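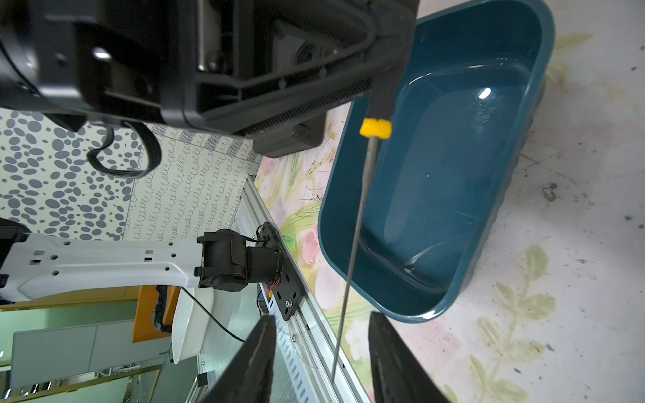

Home Buying > Guides > New Builds

How to do your own walkthrough on a new-build home before you close

March
By Gareth Hartley

Print this page | E-mail to a friend

When my wife and I bought our place at Jonthorpe, I figured a brand new house wouldn't need much checking. It was new! We strolled around with the site manager, admired the kitchen, signed the sheet and went out for lunch. By the end of our first month I had a list taped to the fridge that ran to two pages, and getting those things fixed after closing took a whole lot longer than it would have before.

So when we moved again, to a Grevik home on the Furnival development, I did it properly. My method is below, and it needs no special skills.

Before you go

Call the sales office and ask how long they've set aside. Ours said 30 minutes. I asked for four hours and got them, after a bit of back and forth. Ask for a morning slot too, so you have daylight in every room.

Check your contract to see whether you can bring an inspector. If you can, and the budget stretches to it, do. I'd still walk the house myself, though — you're the one who'll be living with that sticky closet door.

What I took along:

- A roll of painter's tape
- A phone charger (great for testing outlets)
- A flashlight
- A tape measure and a small level
- The floor plan and the list of options we'd paid for
- A notebook, with one page per room

Step 1: Start outside

Walk all the way around the house. Look at how the ground slopes, and make sure it falls away from the walls. Check that the downspouts are connected and send water somewhere sensible. Ours had one that emptied right beside the front step. Look at the caulk around each window, and at the siding or brickwork from a distance as well as up close.

Step 2: Go room by room, same order every time

I do ceiling, walls, windows, doors, floor, outlets. Pick any order you like but stick to it, or you'll get distracted by the nice bathroom tile and skip the windows (ask me how I know). Open and lock every window. Open and close every door. Put a bit of tape next to each flaw and write it down right then.

Step 3: Run everything

Turn on all the faucets, hot and cold, and look under the sinks while they're running. Flush the toilets. Fill a tub and let it drain. Run the dishwasher on a short cycle while you're busy upstairs. Switch the heat on, then the AC, and feel for air at every vent. One of our bedroom vents had nothing coming out of it at all.

Step 4: Compare it with what you paid for

Get the options list out and go down it line by line. We'd paid $289 for an extra outdoor faucet and $441 for upgraded closet shelving. The shelving was there. The faucet wasn't, and I would never have noticed until summer.

Step 5: Get it in writing

Don't leave with a verbal "we'll take care of it." Ask for the full list signed by both sides, with a date against each item, and take a photo of it. I e-mailed a copy to the sales office from the driveway. If something big is still open, talk to your attorney or agent before closing about what your options are.

Step 6: Go back and check

Ask for a second visit a day or two before closing. Take the same notebook and tick things off. Two of our items had been marked as done and weren't, so we added them back on and the manager initialed the change.

Keep the notebook after you move in. Most builders do another visit toward the end of the first year, and you'll want to add the nail pops and the hairline cracks as they show up. My neighbor moved here from Zarville and keeps hers in the kitchen drawer with a pencil clipped to it, which I've now copied.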